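Ticket 1110 – Product photos upload but stay blurry in Gornero shop
Opened by: Anjana Howlader
Assigned to: Gayan Munasinghe
Status: Waiting on customer

Since the January update, photos in the Baskets category stay soft after the page loads. Other categories are fine. Tried two browsers and cleared the cache. Affects more than 100 listings. 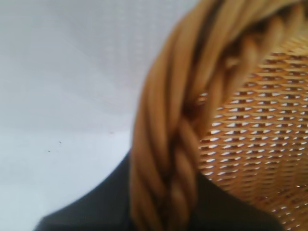

Attachment 1: wicker basket, braided rim

Gayan Munasinghe, 2022-04-08
Thumbnail quality is set to 100, so compression is ruled out. The category still uses the old Nernetti template – it requests the small size and stretches it. Switched 5 listings to the new template and purged their cache. Please check those and reply before I change the rest.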